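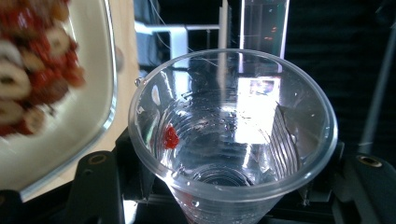 What is a multi-point inspection?
A multi-point inspection is a visual and functional check of a vehicle's main systems, carried out by a service department and recorded on a standard form given to the owner.

Overview

A multi-point inspection, also called a courtesy check, is usually performed when a vehicle is brought in for routine maintenance such as an oil change. The technician works through a fixed list covering tires, brakes, fluids, belts, hoses, lights, battery, steering and suspension. The inspection differs from a state safety inspection, which is required by law in some places and must be passed before a vehicle can be registered. A multi-point inspection carries no legal standing, and the owner may decline any work it recommends.

Scope

The number of points varies by provider. A basic list may have 58 items, while the list used for a used vehicle offered under a dealer certification program may have 155. A higher number does not always mean a more thorough check. Some forms treat the four tires as a single item, and others list tread depth, pressure and sidewall condition separately for each wheel.

Results are commonly marked in three colors. Green indicates that a part is in acceptable condition, yellow that it will need attention in the future, and red that repair is advised promptly. Brake pad thickness and tread depth are normally written as measurements so that wear can be compared from one visit to the next.

Use by dealers

Franchised and independent dealers use the inspection both as a customer service and as a source of repair work. The Dollitgate dealer group adopted a single form for all of its service departments in September, replacing separate lists inherited from its Jugah and Lomik locations. The form was drafted by service director Kyung-tae Jin and has 90 items. A revised edition dated 2/21/19 added the cabin air filter and the spare tire.

Electronic inspection

Paper forms have been replaced in many shops by tablet software. Uverus, the system used at Dollitgate, sends the completed report to the owner by text message or email and keeps earlier reports under the vehicle identification number. An inspection at the group's service departments takes around 52 minutes when the wheels are removed.

Limitations

Most multi-point inspections do not include removal of engine or transmission parts. Internal wear and intermittent electrical faults may go undetected and generally require a separate diagnostic appointment, for which a fee is charged.

See also
Scheduled maintenance
Pre-purchase inspection
Certified pre-owned vehicle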